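Search this site Enter keyword Go

Student Projects, Household Technology

Clearing and Wiping a Small Shared Table: Order of Work and Cleaning Tools
Student project report, Hoseo House Kitchen Group
Posted in September by the project authors

1. Background

The kitchen corner at Hoseo House has one light wooden table. It is used for preparing food, for eating, and for putting down whatever people are carrying. By late afternoon the top is usually covered, and dry spills stay on it because wiping would mean moving everything first. The project set out to find an order of work that gets the table clean in the least time with tools already kept in the room.

An earlier report from the Toivonen building dealt with counters and sinks. Its method assumes a second surface where items can be placed during wiping. Our corner has no second surface, so that method could not be used as written.

2. Materials

The table was loaded with a mix of dishes, cleaning items and toy food. Toy food was chosen over real food so that the same pieces could be used throughout the trials without spoiling. A green plastic tray with raised sides stayed at the back left of the table and served as the holding area. The cleaning tools were a long-handled brush, a blue sponge and a flat cloth. A small pile of dark brown material near the front left corner stood for a dry spill. The pile was weighed before each trial at 12 grams.

No spray or detergent was used. An early plan included the Dimano surface cleaner from the supply closet, but it left a film that made it hard to judge whether the next trial started from a clean surface.

3. Method

Three orders of work were compared.

Order A: Wipe the open areas first, then move the dishes and wipe under them.

Order B: Move all dishes and loose items into the tray, then brush, then wipe.

Order C: Clear the front half only, brush and wipe it, shift the back items forward, and finish the back half.

Timing began when the first item or tool was picked up and ended when the last item was back in place. Material left on the wood was collected on paper and weighed. The floor around the table is carpeted, so anything pushed over the edge was counted as a failure for that trial, even if the tabletop itself was clean.

4. Results

Order A had the longest mean time, 599 seconds. Most of the extra time went to wiping the same area twice, as dry material was dragged under the bowls during the first pass. Order B took 506 seconds. The tray was too small for the full load, and the larger bowl had to be set down a second time in every trial. Order C took 380 seconds and was the only order with no failures at the carpet edge.

Tool choice mattered mainly for the dry pile. The sponge pressed the smaller pieces into the grain near the front edge. The cloth picked up fine dust well but rolled the larger pieces in front of it. The brush, drawn from the edge toward the middle of the table, moved both sizes. The best result came from brushing first and using the cloth second. The sponge was not needed for dry material and was kept for sticky marks only.

5. Limits

The load was heavier than on a normal day. Wet spills were not tested. The tray position was fixed, and a tray at the front might give a shorter time for Order B. The scale reads to the nearest gram, so small differences in leftover material should not be given much weight.

6. Recommendations

Keep the tray at the back left and leave it mostly clear between uses. Store the brush with the tray. Replace the sponge on the Skallden shelf schedule already used for the sink. Start with the front half of the table, since that is where dry material is most likely to reach the carpet. Bowls should be moved by hand one at a time and not slid, because sliding spreads the pile.

A larger tray has been requested. If it arrives, Order B should be timed again with the same load before the instructions on the wall are changed.

7. Tabletop load
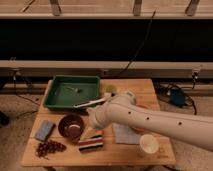
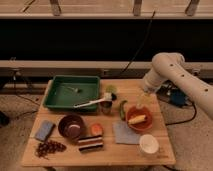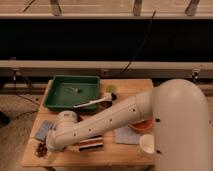 Figure 1. Table with mixed load: green tray at the back, dark brown pile toward the front left corner.

Related reports
Counter and Sink Cleaning in the Toivonen Building
Sponge Replacement Intervals, Skallden Shelf
Drying Rack Placement in Small Kitchens
Film Left by Surface Cleaners on Unfinished Wood
Sorting Mixed Utensils by Drawer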